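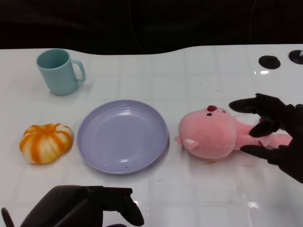 Glossy white is the least forgiving surface to keep in a room where people eat. I have been working through the shared table this month, mainly to settle what lives on it and what goes back to a shelf. The finish bounces overhead light, so anything left out doubles its presence with a shadow. A matte piece such as the teal mug sits quietly on it. The lavender plate does the opposite, with highlights along the inside of the rim, and a single dark speck near the bottom edge reads from across the room.

The table is the Letholm top, bought secondhand in January for 125 plus delivery from Flinitbridge. The far edge is wavy, so it cannot be pushed flush to a wall. I tried. The gap at the low points collected crumbs and one teaspoon. It now stands 17 inches clear, enough to get a vacuum head through without moving anything.

Cleaning procedure, as it currently stands:

Dry microfiber first, always. Grit dragged under a wet cloth leaves hairlines that show at a low angle. Then one pass with a cloth wrung out in warm water and a drop of dish soap, then a dry cloth again before the water spots set. I used the Visen spray for a few weeks. It cleans well but leaves a film that shows every forearm. Plain soap does not. For marker I use isopropyl on a cotton pad, small area, wiped off at once. Test under the edge before trying that on any finish you care about.

On the dishes. The plate went through the dishwasher for most of the summer and I have stopped doing that. The surface still looks sound, but the faint rings on the inner surface hold tea stain more than they did. Baking soda paste, two minutes, rinse. The mug gets the same treatment inside, where the darker color hides the stain until it is well established.

Soft things are a separate problem. The pink plush and the striped orange and white pumpkin both end up on the table daily, and both pick up whatever is on it. The plush goes in a mesh bag on cold, low spin, then air dries for a day on the rack. Fuzzy fabric mats if it meets a hot dryer. The pumpkin I only spot clean, working along the grooves with a damp toothbrush. It is out until November and then goes in the Jaber bin with the other fall decorations. The bin is rated at 130 liters – I would not load it anywhere near that, as the lid bows.

Still open: a mat for under the dishes. Felt sheds, cork stains, silicone attracts lint. I have a silicone sample cut to size and will give it two more weeks.

Filed under: Around the House, Cleaning Notes

Search this blog
Type and hit enter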